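**Maso gets her eyes back**

7/31/20

If you've walked past the end bay at Stomdale this month you'll have seen Maso with her trim off and Boris Pavlović's legs sticking out of the passenger door. She is back together now, she has been out on the road again, and I'm so pleased with how the new camera mount has come out that I asked for a bit of space in this issue.

For anyone who joined after the spring, Maso is the Druteo test car. She has a front camera behind the windscreen, a computer under the boot floor, and lane and signal software that we change more often than we should. A trained driver has the wheel the whole time. The software watches, makes up its mind what it would do, and writes that down for us to argue over later.

The old mount was glued. It was fine in cool weather, but after a long stop in the sun it would sag by a hair, and a hair at the windscreen is a lot of road by the time you get to the next junction. We'd recalibrate, drive, park for lunch and come back to lane lines that sat slightly to one side of the real ones. Boris had been muttering about it since October.

The new one is a Golob clamp plate with 4 screws and a proper hinge, so the camera can come out for cleaning and go back to the same spot. Fitting it meant taking down the headlining and moving the cable run, and one clip got broken on the way (sorry, Boris, I know you said to leave it). Then came the target boards in the yard, 14 positions in all, with Anqi Cheng calling out from the laptop and the rest of us shuffling boards back and forth like stagehands.

After the boards comes the part I like best, which is driving! Boards tell you the lens is sorted. A road tells you whether the whole thing hangs together -- long straight edges, signals at different heights, a bright sky to upset the exposure.

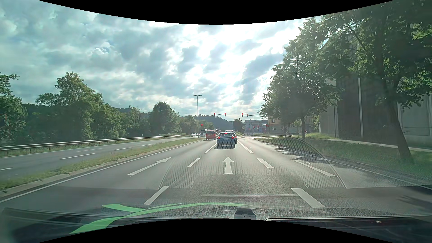
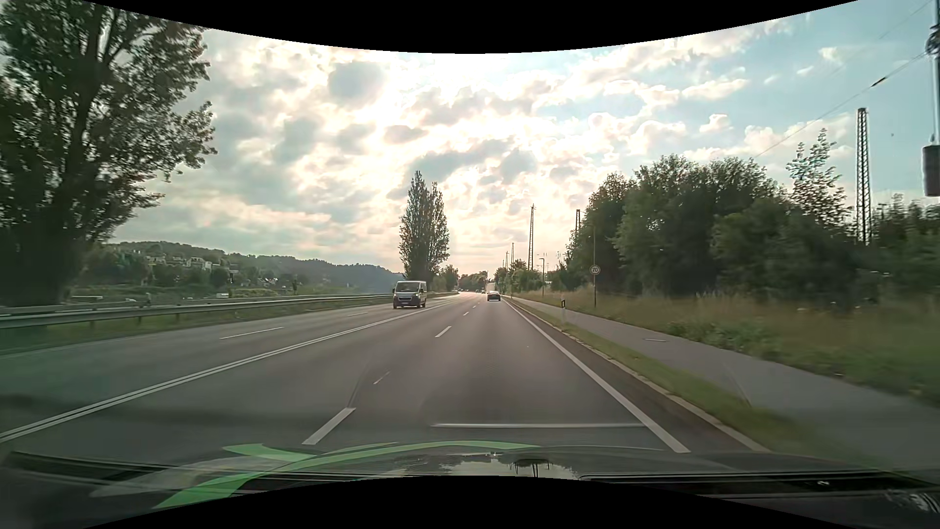
*Maso's front camera on the road: traffic and red signals in the first picture, the stretch with the 70 sign in the second.*

Anqi's favourite check is dull and brilliant. She lays a ruler on the screen, runs it along the white edge line on the right, and looks at where it meets the lane dashes in the distance. Then she does the same with what the software has drawn. If the two don't meet in the same place, back to the yard we go. She also likes a good strong glow in the clouds, as that's where the exposure setting used to let us down and the signals went pink and blotchy.

The reflections are still on the list. You can see the mesh pattern lying over the road on both sides of the first picture, and the software does sometimes try to make something of it. Boris wants to try a matt cloth over the dash. I want to try a hood around the lens. We are going to do both and see who gets to be smug.

A few things for anyone booking the car:

- Don't hang anything off the mirror, and don't rest anything against the clamp plate.
- Clean the glass in front of the lens with the blue cloths in the door pocket. Inside and out, please.
- If you do take the camera off its hinge, write it in the log and run the short check before you leave the yard. It takes 2 minutes.
- The log sheet is now at revision 98 (no, I don't know how either). Bin any older ones.

Anqi will be in the end bay most afternoons if you'd like to be shown the short check, and the spare clamp plate is in the drawer under the bench, still in its wrapper. Please leave it there until the hood has been tried.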